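**Packing line automation at the Heranport site - progress report to Plasgate, August 4, 2021**

Reporting period: March to the present. Work package 2, gripper simulation and operator transition.
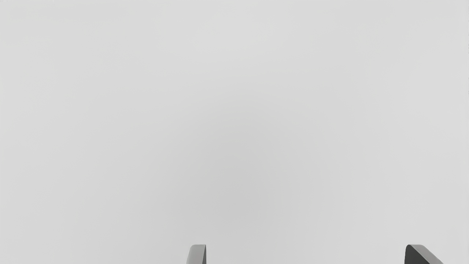 The period was spent mainly on the simulated pick station and on the shift plan for the people who now do the picking by hand. Both are on schedule. The physical cell has not been ordered and no production work has moved to it.

## Simulation

The wrist view is now rendered at the same rate as the planned camera. Since the last report we have logged 3110 simulated pick attempts over 35 part types. The parts with a flat side are handled well. Soft pouches are not: the fingers close on the seam and the pouch turns before the lift. Eskola is revising the contact model, and pouches stay on the manual bench until that is done.

Lighting in the simulator is still too even. The floor near the packing benches gets strong side light in the morning, and a policy tuned on soft shading may not carry over. Varied lighting will be added in the next period.

## Effect on staff

The line employs 39 people over two shifts. Under the current plan the cell takes over the repeated pick-and-place step on one bench. The operators at that bench move to three tasks:

- loading and clearing the cell
- checking rejected picks and entering a reason code
- packing pouches and mixed orders by hand

No posts are removed in this work package. The job does change, however. Operators told us that reach and wrist strain are their main complaint, and the plan reduces both. They also said that waiting on a stopped machine is more tiring than steady work. We have therefore changed the stop procedure so that an operator can clear a failed pick and restart without calling maintenance. The safety review of this change is open.

Reason codes were first drafted by the engineering group and were too detailed to use at line speed. The shift leads cut the list and reworded it. The shorter list is in the training material.

## Open items

- Stumlow has not confirmed the delivery date for the guarding. A late delivery moves the cell trial but not the training.
- Pay grade for the cell operator role is under discussion between site management and the staff representatives.
- Finger pad wear cannot be estimated from simulation. A bench test is needed and is not in the present budget - a separate request will follow.

## Next period

Complete the contact model changes, rerun the pouch set and start classroom training for the first shift. Spending is within the approved amount.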